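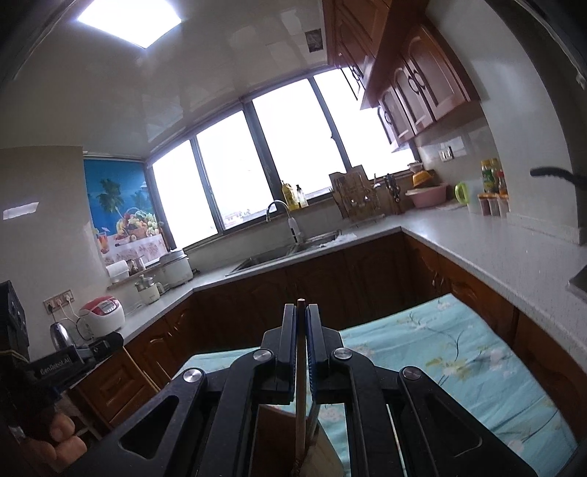
Fig. 1. Hand-held gripper closed on a thin brown strip over the kitchen table, with the sink and counters behind.

Can a gripper do my dishes yet? Term project, Katport stream

So my question for this project was pretty simple. I hate kitchen chores, and I wanted to know how close a machine is to taking them off my hands. I didn't have a whole robot to work with (I wish!), so I looked at the hand part only: two fingers that open and close, with me doing the moving. My thinking was that if a job can't be done with two fingers and a human brain behind them, a robot has no chance at it.

I picked 13 chores and did 287 tries over the term, mostly on Sunday mornings when I could hog the kitchen. A try counted as good if the thing ended up where it belonged within 15 seconds and I didn't drop it or squash it.

What went well

Picking up thin, stiff things was way better than I expected. If you line up the fingers first, a narrow strip stays put nicely. Bottles were fine too, as long as they weren't too fat. Putting bowls back on a stack was slow, but I got the hang of it by November and was a bit proud of myself.

What didn't

Cloth. Oh my goodness, cloth. Smoothing a tablecloth with two fingers is like making a bed with chopsticks, and I'd fix one wrinkle and make another beside it. Plugs were nearly as bad: I could grab one okay, but pulling it out of the wall took more force than I could get through the grip. Lids on small jars need one hand to hold and another to twist, so I gave up on those after a week (they're still in the 287, as fails).

My pass mark for "a machine could do this" was 80 per cent good tries. Only the strips and the bottles made it. I also tried the shelf-stocking task from the Duda worksheet to compare with shop work, and it felt much easier, mainly because every box was the same shape and facing the same way. My kitchen has never been that organized!

Problems with my method

I got better with practice, so the later chores had an unfair advantage. I should have mixed up the order. I also used my own eyes the whole time, and a robot would have to find the sink and the counter edge by itself. For the Lalton unit next term I'd like to redo the cloth tests with two grippers and a friend on the second one.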